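Imprimir | Enviar por correo

Buscamos voces para el coro vecinal de Pacheco

En Clonen llevamos ya 17 temporadas cantando juntos y este septiembre nos gustaría, con toda la ilusión del mundo, abrir la puerta a siete voces nuevas - sobre todo tenores y bajos, que siempre andamos cortos. No hace falta leer música ni haber pisado un escenario; basta con tener ganas y poder venir a los dos ensayos semanales, a las 17 h, en la calle Bulteck, 398. ¡Y quedarse luego a merendar, claro! 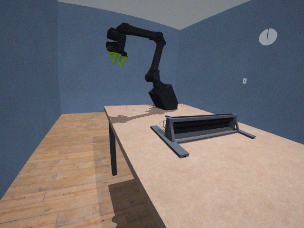
Imagen generada por ordenador: brazo negro sobre una mesa beige.

Las pruebas son muy sencillas: una canción a elegir, la que más os guste. Apuntaos en la biblioteca de Cluvville.

Imprimir | Enviar por correo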